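Nimel Tabletop Wiping Set – README

Short recordings of people wiping down tables with a cloth, plus a plain text note for each one. 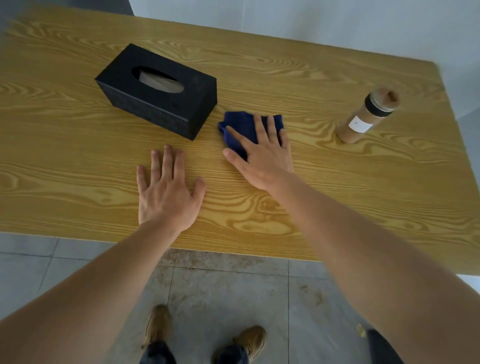

Liis Uibo wrote back after the first release that a wiped table and a clean table are two different things, and that our notes kept mixing them up. She had a point. The column once called "clean" is now called "wiped", and it means only that a cloth went over the surface.

What you get

107 recordings, split over 24 tables. Each has a note giving the tabletop finish, the cloth, and whatever was left standing on the table. Tissue boxes turn up a lot, so do mugs. Wood-grain finishes are overrepresented and we did nothing to fix that.

Why you should be careful with it

The usual claim for sets like this is that they show how people clean. I doubt it. People who know they are being recorded wipe more slowly and skip fewer corners. Most also leave the tissue box where it is and work past it – at home I suspect they would do the same, but we never checked.

Wood grain is a nuisance. Dark lines and knot patterns get labeled as stains, and Negin Asadi and I disagreed on 19 recordings for exactly this reason. Those are marked "disputed" in the notes. Please don't quietly drop them and then report how good the labels are.

"Crumpled" and "folded" describe the cloth at the start of the recording only. A cloth under a flat hand is hard to judge either way, and I would not trust that column for anything serious.

Known problems

5 notes have the wrong cloth color. Navy and black were mixed up under the evening lights.
The "pressure" column is a guess made by eye. I wanted it gone, Nima Alipour wanted it kept, and it is still there.
No sprays or cleaners are recorded, even where one was used.

Changes

1.1 – "clean" renamed to "wiped"; disputed labels marked.
1.0 – first release, in December.

Corrections go to Yasaman Nouri, with the recording number in the subject line.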